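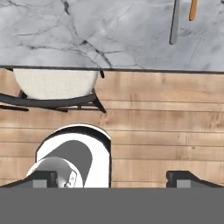
Womer Central Line Cover — Children's

A soft cotton cover that keeps a child's central line tucked against the chest between treatments. It is worn under ordinary clothes and is meant for children who go home with a line in place and need to sleep, play and go to nursery with it.

The cover is a wide band with a flat pocket on the front. The loose ends of the line fold into the pocket and a flap closes over them. It fastens at the side, so the child can lie on their back or front without a lump underneath. There are no metal parts.

Sizes

Small fits a chest of 46 to 54 cm. Medium fits 54 to 64 cm. Large fits 64 to 78 cm. Measure under the arms, over a vest. If your child is between sizes, or is on steroids and likely to put on weight, order the larger one.

Colours

Plain navy, plain grey, yellow with stars. The star pattern comes in Small and Medium only.

What is in the pack

2 covers in the same size and colour
1 mesh wash bag
1 fitting card

Most families keep one on and one in the wash. Single covers are not sold.

Washing

Wash at 60 degrees in the mesh bag with the flap closed. Tumble dry on low. Do not use fabric softener — it can irritate skin that is already sore from dressings. Wash both covers before first use.

Using the cover

Ask your child's nurse to look at the fit the first time. The band should lie flat and you should be able to slide two fingers under it all the way round. The cover does not replace the dressing or the clamps, and it is not waterproof. Take it off for baths and put on a clean one afterwards. If the skin round the line is red, hot or weeping, or your child has a temperature, ring your ward straight away.

The cover can stay on during most scans, but check with the staff on the day.

Who makes it

The pattern was drawn up by Baoshan Qian, who first sewed one for her son during his leukaemia treatment. The covers are now cut and stitched at the Mulham workroom. The left-handed version, with the fastening on the other side, was added in March.

Ordering

Orders placed before 2 pm leave the same day. Hospitals and family support groups can order in boxes of ten packs through our trade desk at Thorlacius. Unworn covers can be returned in their sealed bag. Opened packs can't be taken back for hygiene reasons, but we will swap a wrong size once, free of charge, if the seal is unbroken.

See also: Womer Feeding Tube Belt, Wustach Soft Hat, spare mesh wash bags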